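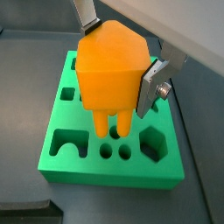 Orange block with a pentagonal top, held above a green shape-sorting board.

Mosia Conference Names Sites and Format for Student-Athlete Forum

RUSTSTEAD, August 21, 2022 – The Mosia Conference has confirmed the format, host site and registration terms for its Student-Athlete Forum, to be held in November at the Pangilinan Center on the Ruststead campus. The forum will run over 2 days and is open to athletes, coaches, athletic trainers and academic advisors from all member schools.

The forum replaces the conference's former captains' meeting, which was limited to team captains and did not include staff. Under the new format, each member school may send athletes from any varsity sport, including those in their first season of competition. In-person capacity is set at 170. Sessions in the main hall will also be carried on the conference's streaming channel at no charge, with live captions.

"The captains' meeting covered rules changes and scheduling, and those items can be handled by written notice," said Selina Koller, director of student-athlete services for the conference. "The forum time will go to subjects the athletes asked for in the spring survey. Travel load, return to play after injury, and course conflicts were the top entries."

The spring survey was sent to all varsity athletes in the conference and drew 182 complete responses. A summary of the results, with school names removed, will be provided to registered attendees before the forum opens.

Program

The first day will consist of panel sessions in the main hall. Desmond Esposito, a former Ruststead guard who now calls women's and men's basketball for the conference stream, will moderate. Panels are scheduled on the following subjects:

Travel, practice hours and academic load
Return to play: roles of the athlete, the trainer and the coach
Moving from competition to coaching or officiating
Media training for athletes in sports with limited coverage

Each panel will include at least one current athlete and one former athlete. Questions may be submitted in advance through the registration page or from the floor. Remote viewers may submit questions in writing during the session.

The second day will be given to small-group sessions by sport. Swimming and cross country will meet jointly, as will men's and women's volleyball. Small-group sessions will not be streamed or recorded. A written record of recommendations from each group will be forwarded to the conference's competition office, which will reply in writing before the end of the academic year.
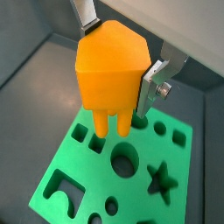
The orange block, with rounded pegs on its underside, over the green board.

Amândio Torres, head athletic trainer at Ruststead, will lead the return-to-play panel. The session will cover the steps between medical clearance and full participation, the records that should travel with an athlete who changes schools, and the handling of disagreements over readiness.

"The protocol is the same at every member school, but the paperwork is not," Torres said. "An athlete who transfers in the middle of a recovery can lose several days while records are matched. We will go through a common form and ask the athletes and trainers to mark it up."

The draft form will be posted for comment after the forum. Any change to conference procedure would require a vote of the athletic directors.

Registration and travel

Registration is handled by each school's athletic department. The fee is $100 per attendee and covers meals and session materials. The conference will waive the fee for athletes whose teams are in season and who attend one day only. Schools are responsible for their own lodging and ground transportation.

Registration through the Clirketti portal will open to athletic departments in September. Places not claimed by the published deadline will be offered to schools on the waiting list in the order in which requests were received. Substitutions within a school's group are permitted until the first session begins.

Attendance does not count toward weekly practice hours. Coaches are asked to submit class absence notices for traveling athletes under the usual procedure.

Officiating clinic

An officiating clinic for current athletes will be held alongside the small-group sessions on the second day. Haris Awan, coordinator of basketball officials, will run the clinic in the auxiliary gym. It covers floor position, signals and game reports. No previous officiating experience is required. Participants should bring court shoes and a whistle.

About the Mosia Conference

The Mosia Conference organizes regular-season and championship play in varsity sports for its member schools. Its offices are located in Ruststead.

Media contact

Gebhard Eberhard
Communications Office, Mosia Conference
Media credentials for the panel sessions may be requested through the communications office. Small-group sessions are closed to media.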